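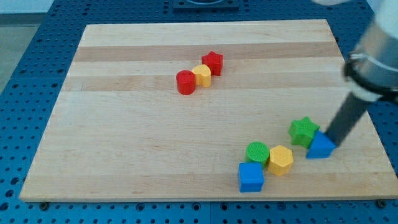
Cristian Cuervo objects that a repair specification should not name the adhesive, on the grounds that products are withdrawn faster than documents are revised, and that a joiner who is competent will choose correctly without being told. He made the point in reply to my March article on glued timber in public buildings. I accept the first half. The second half is where most of the failed joints I am asked to inspect come from.

The position I hold is narrow. Any item made from edge-glued timber and intended for use beyond ten years should carry a written record of the adhesive, the moisture content at assembly and the species of every strip. The record may be a single line. It should stay with the item, and the obligation to produce it should rest with the maker.

Consider the moisture content first. Timber takes up and gives off water until it is in balance with the air round it. Across the grain it changes size as it does so; along the grain the change is small enough to ignore in furniture. A panel of parallel strips therefore moves in width and hardly at all in length. If the panel was assembled at a moisture content well above that of the room it ends up in, it will shrink, and if it is fixed rigidly at both edges it will split, usually beside a glue line and seldom in it. The repairer who finds the split needs to know whether shrinkage is complete. Without the assembly figure he can only measure the present state and guess at the starting point.

The adhesive matters for a different reason. PVA softens with heat and creeps under sustained load. Urea-formaldehyde does neither to any useful degree but is brittle in a thick line. Hide glue can be released with moisture and warmth and re-made with the same material, and so it remains in use for work that is expected to be taken apart. A fresh coat of PVA over an old PVA line gives a poor bond. All of this is in the textbooks. None of it helps when the line in question is a thin brown trace that could be any of three things.

I was sent the papers for the reading tables at Ospina, where 2 suppliers had been used. Fusell made the first batch and Ronau the second. The drawings were the same and the invoices both say "hardwood, glued". After opening up, the first batch was found to be joined with a urea resin and the second with PVA. The repair contractor had treated all of them as PVA. Of 200 tops in the contract, 100 were reworked twice. The price of writing one word on each delivery note would not have been noticed by either firm.

Mercedes Giraldo has put the opposing case better than Cuervo does. Her argument is that records are lost, and that a rule which depends on paper surviving for thirty years is a rule for archives. Stamp the underside, then. A stamp reading "PVA 9% 1234", where the last group is the batch, occupies less space than a maker's label and cannot be separated from the panel without a plane. Stelitz has marked its worktops in this way for some time, and the marks I have seen remained legible under oil finish. Under dark stain they did not, and a routed or branded mark would be needed there.

There is a cost objection as well, which I take less seriously. The moisture meter is already on the bench. If it is not, the shop has a larger problem than record-keeping.

Species is the item I would give up if forced to. Mixed strips do move by different amounts, and a panel with a fast-moving species next to a slow one will show a step at the joint that can be felt with a fingernail. But species can be established later from a small sample, at modest expense. The moisture content on the day of assembly cannot. Cuervo's revised wording asks for the species and leaves the other two to the joiner's discretion, and I would ask him to reverse it before the draft is circulated again.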